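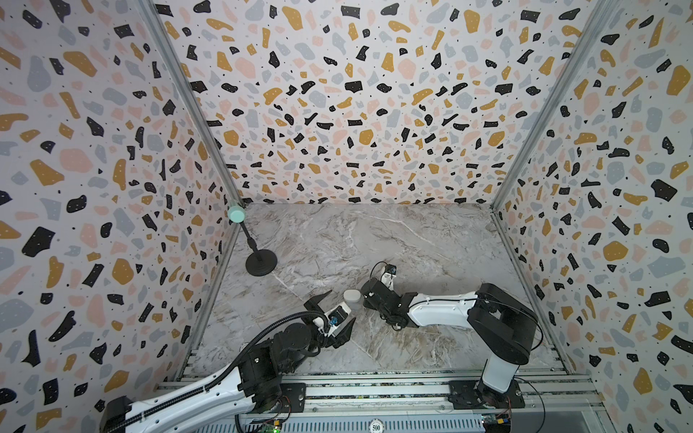 Fig. 2 Terrazzo-look wall panels, aluminum corner posts, marble-effect floor.

SECTION 9: Wall panels and corner posts

Read all of this before you cut anything. Floor has to be down and levelled first (section 8). If it isn't, go back.

Panels in the Mirura booth kit come rolled or flat depending on where you ordered. Rolled ones need a night lying flat, print side down, on something clean. Don't iron them. Don't use a hair dryer either, the print layer lifts.

9.1 Before you start
Check the carton label. Standard panel height is 914 mm. If yours says Usitz on the end flap it's the older stock, same height but the film peels from the bottom edge, not the top.
Tools: hex key (in the bag with the feet), utility knife, straight edge, soft cloth, pencil. Painter's tape helps.

9.2 Posts
1. Stand the left rear post in its foot. Finger tight only.
2. Same for the right rear.
3. Check both with a small level. Adjust at the foot, not by leaning on the post.
4. Slide the caps off the top ends and put them somewhere you'll find them. Spares are sold in bags of 10 and take ages to come.

Note: grooves are sometimes full of metal dust from cutting. Wipe them out. Grit in there will scratch the panel all the way down and you won't see it untill the panel is out again.

9.3 Panels
1. Back panel goes in first. Always.
2. Peel the film back a hand's width along each side edge. Leave the rest on.
3. Feed both edges into the grooves at the top and lower slowly. If it sticks, lift and try again. Do not tap it with a mallet.
4. Side panels next, from the front.
5. Tighten feet, a quarter turn past snug.
6. Caps back on.
7. Now pull the rest of the film.

CAUTION: Panel edges are sharp when freshly cut. Gloves.

CAUTION: Keep lamps at least 235 mm off any panel. Closer than that and the face starts to ripple, and a rippled panel isn't covered.

9.4 Trimming
Only trim the bottom edge. Score from the printed side, 2 passes, then snap away from you. Patterns are not matched at the corners on the speckled and stone-chip prints so don't waste a panel trying. Striped prints are matched, see the Fuentealba sheet in the carton.

9.5 Cleaning
Damp cloth, drop of dish soap. No solvent, no abrasive pads. Pisus spray is okay on the posts, not on teh panels.

9.6 If it doesn't fit
Panel loose in groove: foam strip, rear side only.
Panel bows: post is out of plumb, go back to 9.2 step 3.
Gap at floor: up to 2 mm is normal. More than that, check the floor is seated.

Revised 2021-02-19. Replaces the November sheet, bin that one.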